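May
By a staff writer who still can't fold a fitted sheet

I got to the Flenen student robotics club at 5 in the afternoon with a notebook and a bag of pretzels, and by the time I left both were pretty much finished. I'd been promised "the laundry project." I figured it was a nickname (engineers love a nickname!) but no, it's laundry. The club wants a two-armed robot that can take care of clothes, and they've entered it in the Sostmont Challenge, where 19 student teams show off household chores in front of a crowd.

A shirt sounds like such a dumb little thing to pick up. Then you watch people try to teach it to a machine and you start feeling sorry for the machine. A box is the same box every time you grab it, but a jersey has sleeves and a collar and a hem, and every time it gets dropped it makes a brand new lump. The club's notes have a whole page just on finding an edge, and the word "AGAIN" is written across it in capitals. 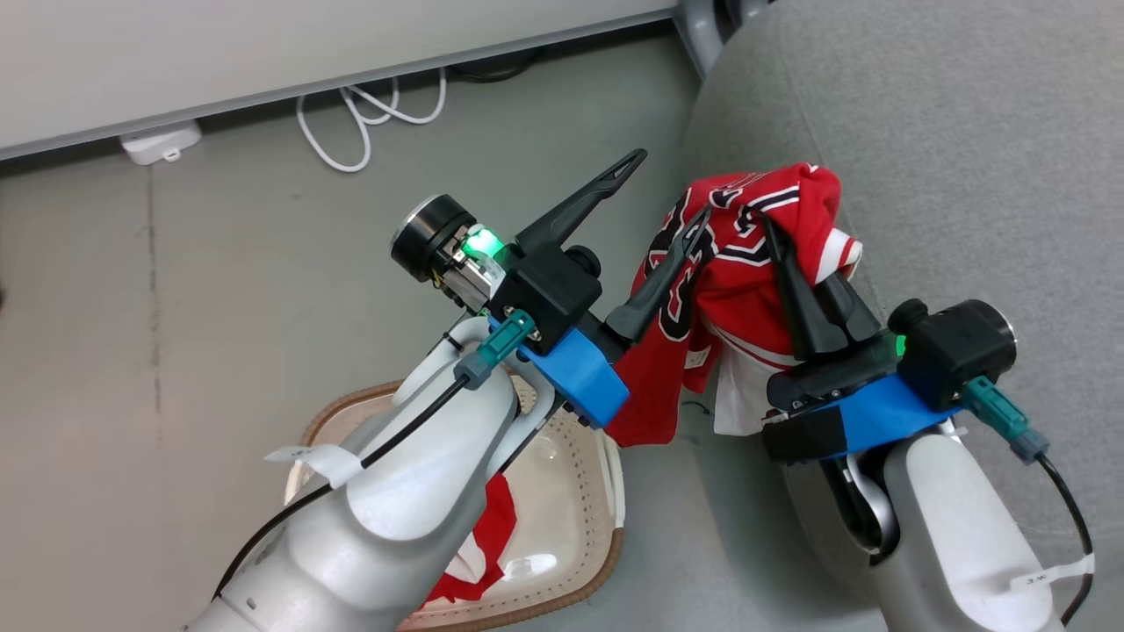
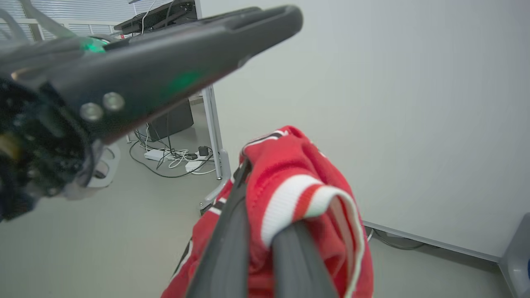
Red jersey practice at the Flenen club.

The number they live by is 2,277, their count of recorded tries so far this school year. A try can be great or terrible, and they keep the terrible ones too, which I found very comforting as a person. They call the software Väisänen, and when a grab goes wrong you'll hear a groan and then "oh, come on, Väisänen" from three directions at once.

Money is tight, as it always is with clubs. They got $200 from the Fundovham parts store and argued over it for most of a meeting (spare fingers won, snacks lost). Next on the list is getting from the pickup to a decent fold, and I heard at least four opinions on whether sleeves should go in first. I'm a sleeves-first person myself. I said so, and half the room booed me.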